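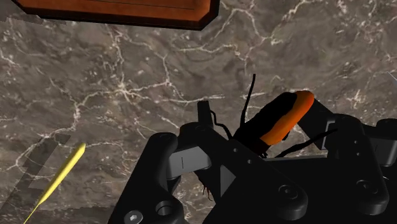 Reviews > Simulation > Benchmark Kits

July
By Aoi Morikawa

Sostano: a clutter benchmark for grasping, reviewed

Sostano is a simulated benchmark kit for single-arm manipulation on kitchen counters. It ships as an asset pack, a scene generator, a set of recorded episodes and a reference policy named Hostero. The kit runs on top of the Rostus simulator and will not run on anything else. I used it for evaluation only. My interest was in the central claim of the accompanying report, that training on counters filled with unrelated objects transfers better to new objects than training on tidy ones.

The short version is that the claim holds in my runs, with a smaller margin than the report gives, and that the kit has a contact model problem anyone using it should know about before quoting a success rate.

What is in the package

The release I tested contains 103 object models, 221 counter layouts and 3907 recorded episodes. Layouts fix the room, the counter material and the position of the arm base. Objects are drawn separately, so the same layout can be reused with different contents. Each episode stores joint states, gripper state, object poses, a text instruction and rendered views from a wrist camera and a fixed camera. The fixed view can be re-rendered from the stored poses. The wrist view can be too, but only if the lighting seed was saved, and in the older part of the set it was not.

Object selection is odd on purpose. Bottles, knives and plates share a counter with a toy insect and a large virus model covered in blue cones. The authors call these "off-category" items and use them in two ways: as clutter, and as targets in the held-out split. I thought this was a gimmick when I read it. After a week of runs I think it is the most useful part of the kit, mainly for the insect, which I come back to further on.

Installation

Installing took an afternoon. The asset pack unpacks into a folder that the generator expects to find under a fixed path, and the path is written into three separate config files. Change all three. If one is missed, the generator falls back to default materials without a warning, and the marble counters come out flat gray. I lost one full batch that way.

The Rostus version is pinned. A newer build loads the scenes but changes the friction defaults, and success rates from the two builds cannot be compared. The readme mentions the pin in its last paragraph. It belongs in the first.

The method

Hostero is a conventional imitation policy. It takes both camera views, the joint state and the instruction, and predicts a short chunk of end-effector motion plus a gripper command. There is no explicit grasp planner and no depth input. What the authors vary is the training data. Three conditions are compared:

Tidy: the target object and the goal object only.
Matched clutter: extra objects from the same category as the target.
Open clutter: extra objects drawn from the whole asset pack.

Total episodes are held equal across conditions, which is the right choice and is often skipped in work of this type. The test split uses layouts and targets that appear in none of the three. Success is scored from object pose at the end of the episode, with a hold requirement for lift tasks.

A typical open clutter counter is crowded. The one I used most for debugging has a white arm over gray-brown marble, two white ceramic bottles, two yellow-handled knives, a soap dispenser, a plate, and the spiky virus model, which is the largest thing on the counter. The box in that layout has a small green cross or sprig shape lying on top, so any approach from directly above has to deal with it first. 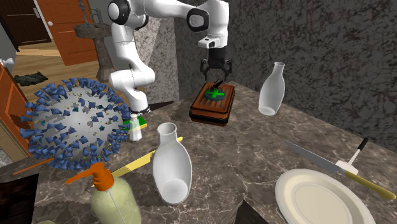
Results on my machine

I reran the three published checkpoints on the held-out split, then retrained the tidy and open clutter conditions from scratch with the supplied settings. The ordering in the report reproduced each time. Open clutter was best, matched clutter second, tidy last.

The gap between first and last was narrower for the retrained models than for the published checkpoints. One possible cause is checkpoint selection. The report says the best checkpoint was chosen on a validation set, but the validation layouts share several counter materials with the test layouts. When I selected by final step, part of the advantage went away. I would treat the direction of the effect as established and its size as open.

Most of the tidy policy's failures were approach failures. The arm moved toward the wrong object, or stopped at a height that made sense for the training objects and closed on air. Open clutter policies made the first kind of error much less often. They made the second kind at close to the same rate, which the report does not discuss. Clutter in training seems to help the policy find the target. I saw little sign that it helps with the grasp itself.

I also reviewed 96 episodes by hand, stepping through the contact phase for each. The automatic scoring agreed with my own reading in nearly all of them. The disagreements were lift tasks in which the object was wedged against a finger linkage and stayed up through the hold period. The scorer counts those as success. It should have a check for contact on the finger pads.

Thin parts and the contact model

The toy insect is the object that exposes the problem. Its body is a reasonable target, elongated and dark with an orange band near the rear. The antennae and legs are very thin. In Rostus, as configured here, the collision shape for this model is a coarse hull around the body, and the thin parts are visual only. A leg can therefore cross in front of a finger assembly, or hang down through a gap in the gripper, with no force recorded at all.

For a pick task this matters less than I expected. The hull is close enough to the body that a grasp on the body behaves sensibly. It matters a good deal for anyone training on wrist images. The policy sees antennae and legs overlapping the black gripper parts at angles that a physical toy would not allow, or would allow only by bending. Whether that hurts transfer to hardware can't be judged from simulation, and the report has no hardware section.

The same shortcut is used on the virus model. There the cones are included in the hull, with the gaps between them filled in. Fingers stop short of where the rendering suggests they should. I wrote a replacement collision file using a convex decomposition, and the open clutter policy lost some successes on that object and gained a few on others near it — presumably through less pushing at a distance. Simulation speed dropped noticeably. The authors may have made that trade knowingly, but it should be stated.

Rendering

Rendering is good enough for the purpose. Marble veining is varied across layouts, and hard shadows fall across the counter near the arm, which is a fair test for a policy with no depth input. Dark objects held in the matte black gripper are difficult to separate from it in the wrist view. I consider that a strength of the set. Real wrist cameras have the same trouble.

Textures soften when the wrist camera is near the stone. Raising the texture resolution fixed some of it and doubled memory use, so I went back to the default.

Compared with Gagnon

Gagnon is the kit most groups in my area already have installed. It has cleaner collision models and better documentation, and its scorer checks pad contact. Its counters are sparse, and the object list stays within ordinary kitchenware. A policy that does well there can still fail on the first Sostano layout with a knife lying behind a bottle. For work on grasp quality I would stay with Gagnon. For work on target selection under clutter, Sostano is the better instrument, provided the scoring is patched.

Settings I ended up with

Rostus at the pinned build. Published layouts, no custom materials. Collision files replaced for the virus model only. Final-step checkpoints. Pad contact required for the whole hold period on lift tasks. Lighting seed saved for every episode.

With these, absolute success rates come out lower than in the report for all three conditions, and the ordering does not change. My replacement collision file and the scorer patch have been sent to the maintainers. As of this writing the patch is open, with one comment asking for a unit test.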